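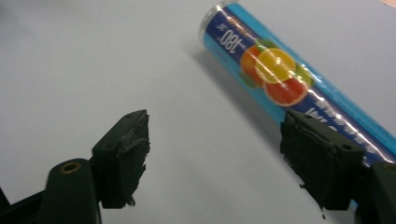

Orneck pharmacy to take back old medicine starting in July

3/13/22

Residents of Orneck will be able to drop off expired and unwanted medicine at the Bisgaard pharmacy on Mill Street starting in July, the town said in a notice posted this week.

The drop-off box will stand inside the front door and will be open during regular store hours. There is no charge, and people will not be asked for a name or a prescription number. Residents of Firach may use the box too.

Until now the closest permanent drop-off point has been the county building in Arkeck. The town has held a collection day once a year in the fire station parking lot, and last year's event brought in 566 pounds of medicine. That event will not be held this year.

The box will take tablets, capsules, vitamins, ointments, patches and pet medicine. Liquids are accepted if the bottle is closed tightly and placed in a sealed plastic bag. Needles, inhalers, thermometers and anything containing mercury will not be accepted and should still be taken to Arkeck.

Pills should be emptied into a clear bag before they are dropped off. Empty cardboard boxes and paper inserts can go in household recycling. Plastic tubes from vitamin and fizzy tablets are accepted in the regular recycling cart if they are empty, but the caps often contain a drying agent and should go in the trash. Prescription labels should be peeled off or blacked out first.

The town asks residents not to flush medicine or pour it down the sink. The treatment plant that serves Orneck and Firach was not built to remove drugs from wastewater, and homes on septic systems drain into the same ground that feeds many private wells.

The town council approved $1,418 for the box and its installation at its last meeting. The pharmacy will pay for a licensed hauler to empty it every two weeks. The box holds 200 pounds and has two locks, with one key kept by the pharmacy and the other by the police department.

A second box at the Firach town hall is under discussion. The council there is expected to take it up after it finishes work on the budget.

Printed guides listing what can and cannot be dropped off will be mailed with the next water bill. Copies will also be available at the library and at the town clerk's office, which is open until 7 p.m. on the first business day of each month.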